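Wekesa Rotich ran his first paid race in January, over the hills outside Prellgate, and came home with $600 and a blister. He finished fourth. The winner took $3,000.

Prize money is only part of a road runner's income. Rotich also gets shoes and a monthly check from Trudemano, his sponsor for the past two seasons.

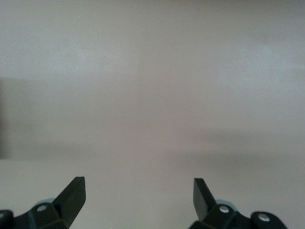
Photo: Luana Honorato

His coach, Dineo Naidoo, handles the travel bookings and takes no cut of the appearance fees. "He pays me when he wins," she said.

Rotich rents a room near the track and drives a used car with 322 on the plate, his old bib number.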